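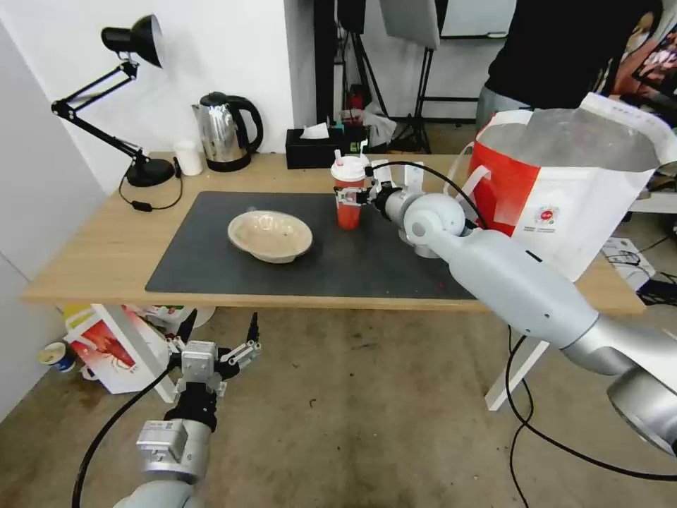

How often do the fingers on a two-arm cell need looking at?

Every morning before the first run, and again whenever the gripper has closed on something it wasn't meant to. The morning check takes a few minutes with the arms parked. The other one takes as long as it takes.

I look after a tabletop cell with two arms, one gripper on each, and a table between them and the wall. Most of what I do to it is dull. I have been writing the routine down since March, partly for Ertuğrul Oral, who covers when I'm away, and partly so that I stop relearning it. What follows is the current version.

Fingers first. They are white, so dirt shows, and the dirt tells you where contact is being made. If the marks sit in the middle of the pad, leave them be until the end of the day. If they are all along one edge, the finger has turned slightly on its mount and wants squaring up. Slacken both screws, close the gripper on the gauge block, nip the screws up while it is closed, then open and close it again before tightening fully. Doing it with the gripper open gives a different answer each time.

Wipe the fingers with a damp lint-free cloth and nothing stronger. I used a solvent wipe for a while and the pads went shiny. Shiny pads will still hold a mug. They will not hold a plastic cup by its side at low force, and the usual response to that is to raise the force, and then the cup buckles.

On force, then. We run cups at the lowest setting that survives a slow lift and a wrist turn. Thin plastic is the awkward case: it gives under the fingers, so the gripper reports a smaller width than the cup really has, and the width check fails a perfectly good grasp. I widened the tolerance for cups only. Ishbel Morrison thinks the width check should go altogether for anything soft, and she may be right, but it has caught two empty closes this month and I'm keeping it.

Cables next. The cable to each gripper runs outside the arm, and it needs enough slack for the wrist to turn both ways without pulling on the connector. Too much slack and the loop finds the table edge. The way to set it is to drive the wrist to one end of its travel, then the other, by hand if the brakes allow, and watch the connector instead of the loop. If the connector body moves at all, there isn't enough. I have had one fail at the strain relief. The symptom was a gripper that dropped off the bus in one particular pose and came back by itself, which cost most of an afternoon because the log blamed the power supply.

The replacement was a Levow lead, sold as a direct swap. The plug is the same. The jacket is stiffer, and the loop stands further off the arm than the old one did. I re-did the slack on both sides after fitting it and moved one tie back towards the elbow.

Homing and zero. After any work on the fingers, the gripper has to be re-zeroed closed, with nothing between the pads. It sounds too obvious to write down, and I have still managed to zero one with a scrap of tape stuck to the inside. Everything it picked up that day was reported as thinner than it was. Run a finger down each pad before you send the command.

Then the arm itself. I move each joint on its own, at 6 per cent speed, through the middle of its range, and listen. The wrist joints are quiet enough that a cable rubbing on a housing is easy to hear. The shoulder is louder and I have stopped worrying about it. I check the base bolts with a torque wrench every 4 weeks. They have never been loose, but they were when the cell arrived.

Table height and position matter more than I expected. If the table gets nudged, the arms don't know. Every taught height is slightly out at the far side and you find out when a finger touches down. I put tape marks on the floor at the feet and look at them before I look at anything else. The mat is a separate matter. It has to lie flat, since a curled corner is enough to tip a light cup as the fingers come in low.

Last, the table touch test. Pick a point on the mat, bring each gripper down to the taught height, and slide a sheet of 80 gsm paper under the fingertips. It should go under both fingers with a light drag. If it drags on one and runs free on the other, go back to the squaring step. If it won't go under either, check the floor marks, then the tool length in the config, in that order. The config is almost never the culprit, and it is always the first thing people change.

Spares I keep in the drawer: one set of fingers per side, finger screws (they are short and they vanish), two gripper leads, cable ties, a roll of cloth tape. The Tastik pads I tried over the winter are in there too. They grip well for a few days and then pick up fluff. I would fit them again for glass and not for much else.

Still outstanding is the left gripper, which opens a shade slower than the right. I have swapped the leads over and the fault stayed on the left, so it isn't the cable. Next job is to swap the grippers themselves, which means re-zeroing both and doing the paper test again. I'll add the result underneath when I have it.

4 comments
Share this post · 2 shares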